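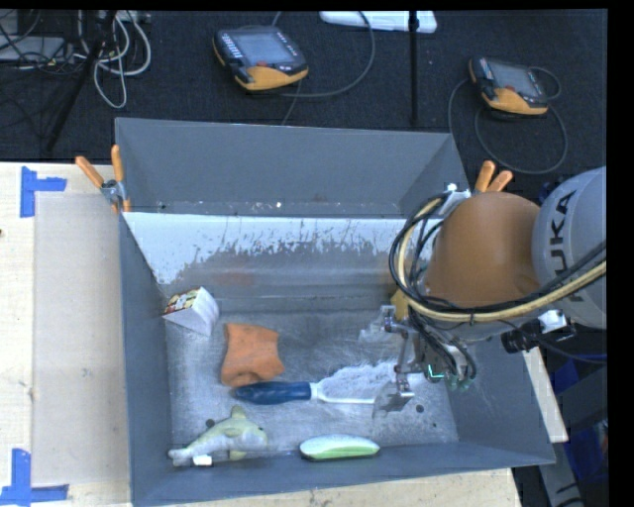 Page 7

### 3.2 Surface wear and mixed contents of the sorting bin

The Wemthorpe bin is a large rectangular container with plain grey sides that slope outwards. It stands on a pale wooden table at a height suited to work from above. The section below deals with the state of its inner surfaces and with how mixed items lie on its floor.

The white coating on the inner slope has a ragged lower boundary. Thin dark streaks and worn patches run through it, and the grey surface shows where the coating has gone. The band is widest at the left corner. The floor is bare metal, brushed and scratched, with a cloudy sheen that is brighter towards the middle and right.

Items were chosen to differ in shape and stiffness. A wedge-shaped white carton with one printed face lies against the left side of the floor. The long tool with the dark-blue handle lies across the middle, its handle end almost touching a crumpled orange item. A plush sea creature is in the lower-left corner, with a small white tag under it near the tail.

Two points were carried into the layout trials:

- Long items take up far more of the floor than their volume suggests. Tapia's packing note (Appendix B) gives a limit of 400 mm for any one item.
- Pale items are harder to pick out by eye against bright metal, so contrast was recorded on the Dornel sheet for each layout.

Trial 8 was repeated with the long tool turned through a right angle. Results are in Table 4.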